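The Beige Cups

When Chunhua Peng came back to Plokutby, the key to her aunt's workshop was still under the flat stone by the step. She had expected that somebody would have moved it. She pushed the door with her shoulder, because in March the wood was always swollen, and the smell came out to meet her: dust, old tea, and the sweet oil that her aunt used for the hinges.

The rent was paid until 10th June. After this the owner, Mr. Tsolakis, wanted to give the room to his nephew. He had said it politely on the telephone, and he had said it twice.

So she had to empty it. She brought tape, newspapers and a thick pen. She wrote KEEP on one carton and CANMONT on another, because in Canmont there was a shop that accepted old kitchen things. The third carton she left without a word on it.

Fung-ping Tam from the bakery came in the afternoon with two buns in a paper bag. He was more than seventy now, and he still walked like a man who is carrying a tray.

"You start with the shelf," he said. "Your aunt would start with the shelf."

"My aunt never started at all," said Chunhua. "Look at it."

The shelf went along the whole back wall. There were plates that did not match, a sugar bowl with a repaired ear, a tin full of corks, and at the end, in two leaning towers, the beige cups. She counted them without wanting to, as one counts stairs. There were 11.

"There should be twelve," she said.

Fung-ping took the top one down and turned it in his hand. The cup was plain and straight, the same width at the mouth and at the bottom. It had no handle. When Chunhua was a child she burned her fingers on these cups every morning, and every morning her aunt told her to wait. She was a patient woman with everybody except Mr. Tsolakis.

"The twelfth is with me," he said.

Chunhua put down the newspaper.

"She lent it to me. I had a broken arm that winter, and she brought soup across the street. Soup in a cup, because a bowl I could not hold. I washed the cup and put it by my door to bring it back. Then she came with the next soup, and she poured it in the same cup. In this way it stayed."

"How many years ago was this?"

"You were still at school." He thought about it. "I have kept my shaving brush in it. I am sorry. I should have told you before the buns."
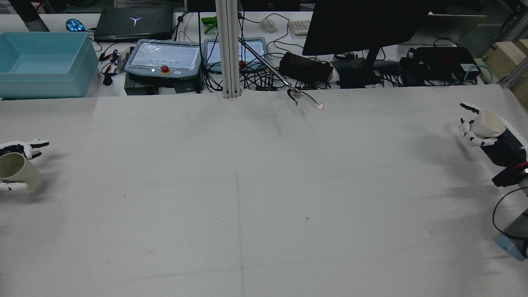

Two beige cups, one on its side and one tilted with its mouth upward.

She laughed then, the first time since the train. They sat down on the low bench under the window and ate the buns, which were still a little warm, and she asked him about things she had never written to her aunt to ask. Was she lonely? Not very. Did she speak about Chunhua? Yes, when there was a letter, and for some days after. Was it true that she threw a cabbage at Mr. Tsolakis?

"It was half a cabbage," said Fung-ping. "And he had raised the rent."

In the drawer of the table they found the notebook. It was a Prorken notebook, the cheap kind with a gray cover, and her aunt had used it for everything that came into the workshop. The handwriting was small and went downhill. A chair from the school, one leg. A clock, no hope, but I will try. On the page where the ribbon lay there was a line about the cups: Twelve, from the market, 205 for all, too much. Under it, with another ink: Eleven here, one with F. He thinks that I forgot.

Chunhua read it aloud. Then she wished that she had read it first for herself, because the old man stood up quickly and went to look at the street.

"She knew," he said to the window.

"It seems so."

"I avoided her door for a week once. I thought she would ask for it."

"And what did she do?"

"She brought soup."

Outside, a boy was pulling a cart over the stones, and it made a terrible noise until he turned the corner. Chunhua tore a sheet of newspaper in half and began to wrap. She showed Fung-ping how she wanted it, first a roll of paper inside and then one around, and he nodded and did it his own way, twisting the ends as he did with the sweet bread at New Year. His cups looked like big candies. She did not correct him.

They worked until the light became yellow. The plates went to CANMONT, and so did the corks, although she could not imagine who would want them. The sugar bowl went to KEEP, came out again, and went back. The notebook she put in her coat.

When ten cups were wrapped, there was one left on the table. Fung-ping reached for it, but she had taken it already.

"I will go and bring mine," he said. "It is only across the street. I will wash it very well."

"No. It is lent."

"To whom do I give it back, then?"

She had no answer ready. She thought about her kitchen in the city, with the white mugs that she had bought all together in one afternoon. She tried to put the beige cups on that shelf, in her mind, and they stood there like relatives who have come too early.

"You can give it back to me," she said. "But I will have to come here for it. And perhaps the first time I will forget to take it home."

He considered this seriously. He was a man who considered most things seriously, also the size of raisins.

"In the autumn the bakery closes early," he said. "After four o'clock I am free."

"After four is good."

She filled the kettle, which she had not packed yet, and looked for the tea. There was a little in the bottom of the jar, enough for one weak pot. He unwrapped one of his candies, carefully, so that the paper could be used again, and put the cup beside hers on the table.

The water took a long time. When she had poured it she reached out immediately, as she had always done, and Fung-ping Tam said, "Wait."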